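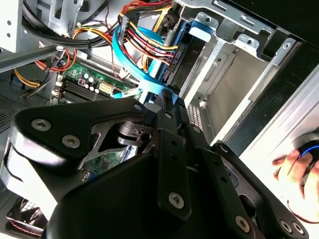 How to clean an old desktop computer and get it ready for a second owner

Last January my cousin Amanuel Endale was going to throw away his office computer, which he had used for many years to keep the accounts of his shop in Losodton. I asked him to give it to me for one weekend. It now belongs to a student, and she writes all her papers on it. The work is not difficult, but it should be done in a calm order.

What you need

A cross-head screwdriver of medium size, a soft brush, a dry cloth that leaves no fibres, a can of compressed air, and a few small cups or an egg box for the screws. If the processor cooler must come off, you need also a little thermal paste. Please do not use the household vacuum cleaner inside the case.

Before you open anything

Ask the former owner if all the files are saved. Ask it twice. Amanuel told me "yes, everything", and then we found 1,168 photographs in a folder with the name of his old dog. Copying them took us the whole evening, and after this we signed out of his mail and his accounts.

Shut the computer down in the normal way, switch off the power supply at the back and take out the mains lead. Press the power button one time for five seconds. Then remove the other cables one by one, and put a piece of paper tape with a name on each end. Cables under a desk like to become one big knot, and it is better to solve this knot now than on the day when the new owner comes.
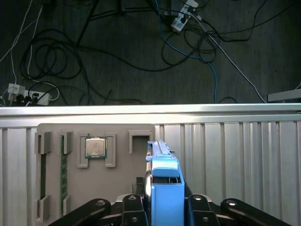 Opening and cleaning the case

1. Lay the computer on its side on a firm table with good light. On most models two screws at the back hold the side panel, and then the panel slides backwards.

2. Touch bare metal of the case before you touch any part. I repeat this each time I come back from the kitchen or from the telephone.

3. Make a small drawing of where every cable goes. A telephone photo is also good, but on a drawing I can write notes.

4. Pull connectors by the plug and never by the wire. Flat data cables become stiff with age and they break easily at the fold.

5. Hold the fan blades with one finger while you blow air through them. Work from the top to the bottom, with short bursts, and keep the can upright.

6. Take out the memory modules only if you must. Open the clips at the ends, lift the module straight up, and lay it on paper. 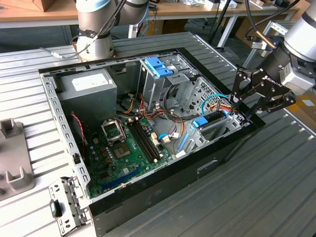 The most patience is necessary with the processor. If the computer is quiet and does not get too hot, I leave the cooler in its place. If you do remove it, clean away the old paste completely and put on a new drop, as big as a grain of rice. Do not touch the contacts in the socket.

Closing and testing

Put everything back with the help of your drawing. Before you close the panel, look under the table and in your sleeves for lost screws. Start the computer with only the screen and the keyboard connected. If it stays dark, switch it off, remove the mains lead and press the memory modules in again — in my experience this is the most usual fault.
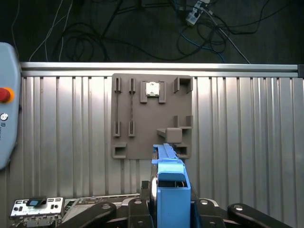
Written by Bezawit Feyisa
Household and repair pages

A word about giving the computer away. Write on one sheet of paper what you have changed, which leads belong to it and what does not work. My sheet for the student said that the front sound socket is broken, and she was not disappointed later. Erase the disk fully and install a fresh system before it leaves your house. If the disk makes a clicking noise, replace it.

Keep the labelled cables together in one bag and tie the bag to the handle of the box.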